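Handheld grippers for recording demos: what should we budget for beyond the grippers themselves?

Asked Aug 29, 2021 · 4 min read · 11 shares

pluvar_lab

We are a small group putting together a purchase request for a tabletop manipulation project. The plan is to record people doing simple tasks with a pair of handheld grippers and train on that, and only buy an arm later if the results hold up. I have been told to hand in one number for the whole recording setup, and I don't get to come back for more until next July.

What I have so far is two handheld grippers, one for each hand, with marker cubes on them for tracking. Lirnent quoted us 2424 dollars for the pair with cables. I also have a line for a computer we already own, so that one is zero.

The room is small. It has a round table in the middle, a long white table along one side, and wood-pattern flooring. 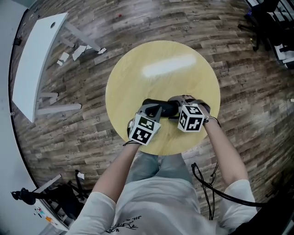
My draft has a line of 500 dollars for "other" and I have a feeling that is too low. What did you end up paying for that you didn't plan on? Also, is it worth buying a proper workbench, or will an ordinary table do?

Arnel

We went through this last year with a similar setup. 500 is too low if you are recording more than a few hours a week. These are the lines I would add.

Spare fingers and pads. They wear faster than anything else on a handheld gripper. Ask the seller what a set costs and whether they sell them one at a time. Ours would only sell packs of 5, so we had to buy more than we needed the first time and then we were glad of it.

Cables. If your grippers are wired, buy one spare for each hand on the first order. Get the length right too. People move more than you expect, and a cable that is fine when you stand still will pull when you reach across the table. Right-angle plugs helped us.

Marker cubes. Get a second set printed and keep it in a bag. Ours got scuffed corners from being set down on the table, and the tracking dropped out until we swapped them. Ask for a matte finish. If you print your own stickers, use matte paper and check the size with calipers after printing.

Storage. Raw video adds up quickly. Work out your hours before you order drives and then double it.

Lighting. You want soft light from two sides. A single bright ceiling light over a shiny table gives you a glare patch that sits in every recording. We spent 400 dollars on two panel lights and stands. A plain cloth on the table also fixes most of it for almost nothing, so try that first.

As for the table, keep an ordinary one. A workbench is only worth it once you have an arm to bolt down. If you buy the arm next year you will want to choose the bench to match its base anyway.

bench_and_bolt

Buy the cheapest thing that works and spend the rest on people's time. That's where the money goes.

sonmez_user

I agree with most of what Arnel wrote but would put one more thing on the list, and that is the arm you plan to buy later. Before you sign for the grippers, ask whether the same fingers can be mounted on a robot. We bought handhelds from one place and then got a Sönmez arm, and the gripper on it opened less wide than the handheld ones did. A good part of our recordings couldn't be used. The adapter and new fingers cost us more than the lights and drives together.

So get the maximum opening, the finger length and the mounting pattern in writing. If the seller can't give you those, leave room in the budget for an adapter.

Also ask about repair time. One broken trigger stops two-handed recording completely. We rented a third unit for a while and should have just bought it. If your request can stretch to three grippers, I would take that over any furniture.

Comments (4)

pluvar_lab: Thanks. I moved the bench to next year and asked Lirnent about a third unit. Still waiting on the finger measurements.

tinwhistle: Does the quote include shipping? Ours didn't, and there was a customs fee on top.

pluvar_lab: It does not. Adding a line.

Arnel: Put tape and zip ties in there too. You will go through a lot of both.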